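Can a Robot Do the Chores Yet? Notes for Unit 4

March, posted by your instructor
5 min read

These go with the lecture on home robots, the one where I ran long and skipped the last part.

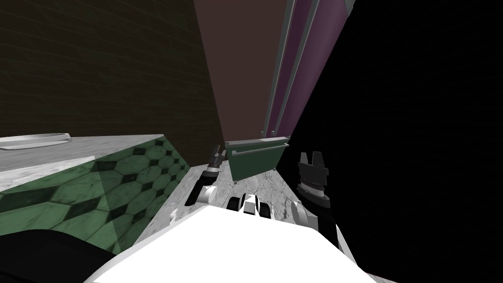 So how close are we to a machine you could leave alone in a kitchen for an afternoon?

Closer than when I started teaching this course, but I wouldn't leave one alone yet. Single chores in a kitchen the robot has already practiced in can go pretty well. A whole afternoon of mixed chores in a kitchen it's never seen is still a research problem.

Most of you guessed in the warm-up that the hard part is the hand. Hands are hard, sure, but I want you to think about the drive first. A mobile robot has to get down a narrow aisle and stop somewhere its arms can do some good. Take the drawer at the end of the passage in our simulated kitchen, the green one with the long gray handle. Park too close and the drawer opens right into the base. Park too far back and the arm is stretched out straight, with no strength left for a pull. You and I fix this by shuffling our feet and never think about it (try opening your own oven while standing completely still, it's awful!).

Then there's the pull itself. A drawer only wants to move one way. If the arm drags a little sideways, the drawer binds, and a stiff controller will just keep yanking. What we want is some give in the arm, so it follows the drawer along. Look over your notes on compliance from Unit 2 before the homework, because I'm going to assume you remember them.

Why practice in simulation at all? Mostly because you can break things for free. In the Makulano exercise we ran 114 tries at opening one drawer, and I didn't have to buy a single new drawer. You can also swap the floor, dim the lights, or move a cabinet over a few inches, then run the whole thing again before lunch. What you don't get is the sticky runner, or the dish towel somebody jammed in the back. Simulated friction is a guess. A good guess, often, but please don't write "solved" in your report when you mean "worked in the simulator."

Shop floors are a different story. At Jalteck, the plant I keep bringing up, the bins sit on marked spots and the parts all face the same way. The robots there do fine, and a big chunk of the credit goes to whoever laid out the floor. Your kitchen has no marked spots. I've lived in mine for years and I still open the wrong drawer for the scissors.

For next time, read the Clakthorpe handout, sections 2 through 5. Then pick one chore you do at home and write down every spot where you'd have to move your feet. One page is plenty. Bring it on paper, we'll be trading them around.

Kao users: the lab login changed, and the new one is on the board by the door.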